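Can a machine clear a table yet? Shirley Caron has heard the question enough times to have a short answer and a long one.

The short answer is "some of it, on a good day." The long one took most of an afternoon in April, at the back of the Ruppert kitchenware store where she runs operations, and where she has been asked to decide whether the chain should put money into automated help.

Caron started on the shop floor. She restocked shelves, took returns, wiped down display tables and put back what customers had picked up and left somewhere else. She says that last job is the one that eats the day.

"People think retail is selling," she said. "Most of it is tidying. You pick up a glass from where it shouldn't be and you put it where it should be, and then you do that until closing."

Ruppert keeps up to 1000 small items on its front tables during a busy season. Caron would like a machine to reset those tables overnight. She has looked at equipment from two suppliers, Kilau and Drondby, and has spent time with the engineers at Grirkilitz, a small company that writes the software to run other people's arms.

She is careful about what she saw at each place. Kilau showed her a video, and she doesn't put much weight on videos. Drondby invited her in and let her bring her own stock, which she appreciated. Grirkilitz gave her a log of its table-clearing tests and didn't leave out the bad runs.

"The log was 1513 attempts," Caron said. "I read a lot of it on the train. The notes are very dull and I trusted them for that."

What did the notes say?

"That boxes are fine. Anything with straight sides and some stiffness, they can pick it up and set it down all day. Then you get to a bag of something, and it sags, and the fingers close on a corner. Then you get to glass and the notes get longer."

I asked why glass should be so hard, when a child can manage it. Caron said she had put the same thing to the engineers. Part of it is seeing. A camera looks at a clear object and mostly gets the table behind it. The other part is that a person feels a glass begin to slip and tightens up without thinking, and many grippers have very little feeling to go on.

"My first week, I broke 3 pieces," she said. "After that I didn't break many. I couldn't tell you what I learned. My hands learned it. That's the bit they're trying to write down, and I don't envy them."

She does not think speed matters much for her purposes. The store is closed for ten hours. If an arm takes a full minute over a mug, the mug still gets put away before opening. What she cares about is how often someone has to come and help. A machine that stops and waits at two in the morning, with nobody there, has done a fraction of the work and left the rest for the early shift.

"I told all of them the same thing. Don't tell me how fast. Tell me how many times it asked for a person."

None of the three could give her a number for her own store, and she said she would have been suspicious of one. Her tables change every few weeks. A setup that works on spring picnicware may have to be taught again for the fall.

The other question was the one her staff asked, which was about hours. Caron has told them that nothing she has looked at would replace a shift. She believes it, though she won't promise it for ten years out. "I can talk about next year," she said. "I've said that to them in those words."

At home, she is less patient. She has a dishwasher she likes and a robot vacuum she gave to her sister. She would pay good money for something that emptied the dishwasher, and she doesn't expect to be able to buy it soon.

"A kitchen is worse than a store. At least here I know what's on the tables. At home there's a lunchbox, a wet sponge, somebody's homework. Each of those is a separate problem." 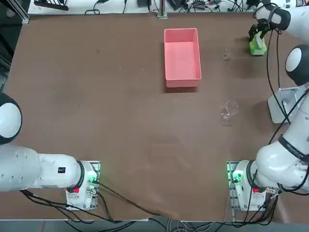
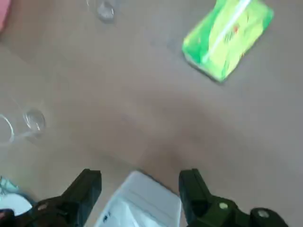

Caron's list for a trial runs to a page and a half, and most of it is about mixed goods. She wants a machine tested on the kind of table her staff walk up to, where nothing has been lined up for it. Clear glass is the item she underlined, both standing up and tipped over on its side like the one lying to the left in the second picture, which she says calls for a different grip and a different plan. A person rights it with two fingers and moves on. She wants to know what the arm does, and how it behaves if the glass rolls. She has also asked for a soft packet and a hard box in the same run. The trial would cover 200 items over several nights, with a staff member on hand for the first few and then no one. If it goes ahead it will be in one store, on two tables, with the cheaper stock. Ruppert has not chosen a supplier, and Caron said she is still waiting for one of them to return her call about insurance.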